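# Perguntas frequentes - oficina de massa-mãe Rimwood

Respostas às dúvidas que chegam por e-mail antes de cada turma.
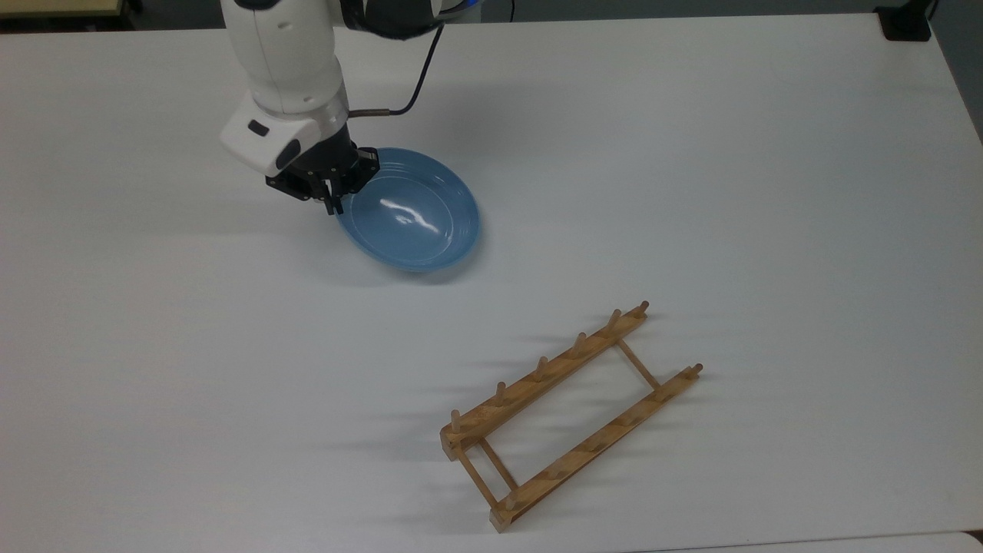 **Como guardo o fermento depois da aula?**
Em frasco de vidro, com a tampa só pousada, na prateleira de baixo da geladeira. Alimente uma vez por semana com partes iguais de farinha e água. Para misturar, uma tigela rasa como a azul-clara da foto serve bem, apoiada numa mesa branca ou de qualquer cor, desde que firme. Cada alimentação leva 50 g de farinha.

**Posso usar farinha integral?**
Pode. Ela absorve mais água, então acrescente um pouco e espere antes de corrigir de novo.

**Meu fermento ficou com líquido escuro por cima. Estragou?**
Não. É sinal de fome. Descarte o líquido e alimente duas vezes no mesmo dia. Se houver mofo ou manchas rosadas, jogue tudo fora.

**Preciso de panela de ferro?**
Não. A assadeira coberta da Callier que usamos no curso funciona - e uma forma comum com vapor também.

**Onde ficam as aulas?**
Na rua Jurarthorpe, 34, entrada pelos fundos. A porta abre 2 horas antes do início.

**Quando abre a próxima turma?**
Em março. As inscrições são feitas pelo site.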